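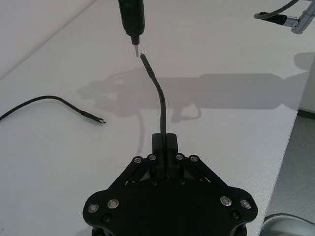

An extension cord is a length of flexible electrical cable with a plug on one end and one or more sockets on the other. It is used to bring power to a device whose own cord does not reach a wall outlet. In British usage the same item is called an extension lead, and a version wound on a drum is called a cable reel.

Construction

The cable contains two or three insulated conductors inside an outer jacket. Each conductor is made of many fine copper strands, which lets the cord bend repeatedly without breaking. In a three-wire cord the conductors are called hot, neutral and ground. Two-wire cords leave out the ground and are meant for lamps and other light loads.

Jackets are made of vinyl, rubber or a thermoplastic blend. Vinyl is cheap and stiffens in cold weather. Rubber stays flexible at low temperatures and resists abrasion, so it is common on building sites.

Wire size

In North America the thickness of the conductors is given as an American Wire Gauge number, and a lower number means a thicker wire. Household cords are usually 16 gauge, while cords for power tools are 14 or 12 gauge. The gauge is printed or molded on the jacket along with the number of conductors, as in 16/3.

Voltage drop

All wire has some resistance, and part of the supply voltage is lost along its length. The loss grows with the length of the cord and with the current drawn. A motor run on a long, thin cord may start slowly and overheat. A cord 100 feet long therefore needs thicker conductors than a short one to carry the same load.

Storage

Cords are stored on reels, on hooks or in hand-wound coils. In the over-under method, used by stage and sound crews, every second loop is turned the opposite way so that the cable does not twist when it is pulled out. Wrapping a cord tightly around the elbow puts a twist in each turn and can damage the strands. A cord on a reel should be fully unwound before it carries a heavy load, as the inner layers cannot shed heat.

Safety

Fires involving extension cords are most often linked to overloading, worn insulation or loose connections. Cords should not be run under rugs, through walls or in place of permanent wiring. Joining several cords end to end adds resistance and extra points of contact. Outdoor cords in the United States carry a W in the type code on the jacket.

See also

Power strip
Cable management
American Wire Gauge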